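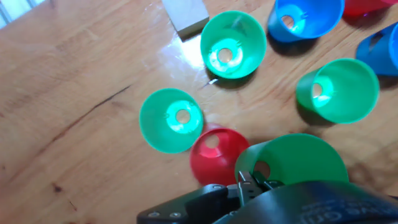 Green, blue and red plastic cups on a wooden tabletop.

The following post sets out my position on the starting of vegetable seeds indoors, a subject on which I have received more correspondence than on any other since this journal was opened. It applies to households in a cool climate with limited window space. Readers who own a heated greenhouse will find little in it.

The principal question concerns timing. It has been the practice in this household to start tomatoes too early, and I accept full responsibility for that practice. For several years the seed was sown at the first sign of longer days, and the result was a windowsill of tall, pale plants which leaned against the glass and had to be tied to kitchen skewers. Under the present schedule, tomatoes are sown six weeks before the last expected frost and peppers eight weeks before it. Squash and cucumbers are not started indoors at all. They resent being moved, and seed placed directly in warm soil generally catches up.

The second question concerns containers. Almost any small vessel will serve, provided that water can leave it. I have used yogurt pots, paper cartons and the lower halves of milk jugs. A container without a drainage hole will sooner or later produce sour soil and a dead plant. Pots kept from one year to the next are washed in hot soapy water and left to dry before they are put away – a dull task, usually done on a wet afternoon in the fall.

Labels deserve a paragraph of their own. This spring 17 tomato seedlings were raised here under the heading "Undley or Kim," the two varieties having been sown side by side and the tray turned around at some point by a person who has since apologized. Undley is a short, bushy plant given to me by a neighbor. Kim is a climbing variety with small yellow fruit. They require entirely different spacing, and the bed was laid out on a guess. Pencil on a strip of cut plastic remains the approved method. The felt pen advertised as permanent faded in three weeks.

Trinh Tiêu, with whom I share the allotment, has asked that her objection to my watering policy be recorded. She waters from above with a small can. I water from below, by standing the pots in a shallow tray for half an hour and then lifting them out. Her basil was better than mine this year. My lettuce was better than hers. The matter remains under review.

As to hardening off, seedlings are placed outside in shade for one hour on the first day, and the period is extended gradually over about ten days. A windy day counts as a bad day even when it is warm. I lost the whole of the Gorko cabbage in this way, having put the tray on top of the wall and gone to lunch.

The following changes will take effect next season. Fewer tomatoes will be sown. The south window will be cleared of ornaments before the trays are brought in. A second sowing of lettuce will be made in June, in the shade of the beans, instead of being discussed until it is too late.

Seed of the Fikura bean is available to any reader who wishes to try it. It is a flat green bean of good flavor, somewhat stringy if left too long on the plant, and I saved far more than the two of us can use. Requests may be left in the comments, together with a note of whether you have room for poles.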